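In September 2018 I joined a group of 13 for the open day at Flarkgate, which takes up the back half of an old furniture showroom. Coffee was in the foyer and the talk ran long, so we reached the kitchen bay later than planned.

Carmela Rizzi runs data gathering there. The aim is a system that learns ordinary kitchen jobs from recorded examples, and the job that week was the drawer. An operator guides the arm through one attempt, the recording is saved with a short label, and the next attempt begins. The target for the drawer is 600 examples. They had 319 when we walked in.

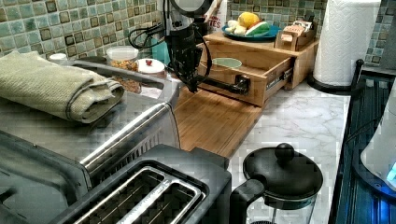
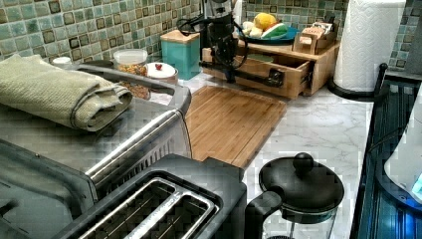
The bamboo organizer and its drawer, with the counter left cluttered around them. 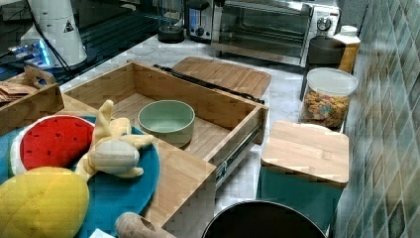
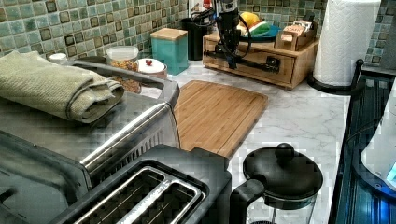 Samuele D'Amico, one of the operators, told us the hard part is staying patient. A rushed attempt teaches rushing, so each operator does a short shift and then swaps to labelling. Failed attempts are kept too, in their own folder — Rizzi was firm about that. She also wants small changes between recordings, as early sets made in April were too much alike and had to be redone.

Shirley Lévesque from our group asked who decides what counts as a failure. Two people review each recording separately, and if they disagree it goes to Rizzi. It is slow work and they didn't pretend otherwise.

Visitors could try the controls for five minutes each. I found judging depth much harder than I'd expected, and my attempts were not saved.

Parking is behind the building, off the laneway. The next open day hasn't been set, but there is a sign-up sheet at the front desk.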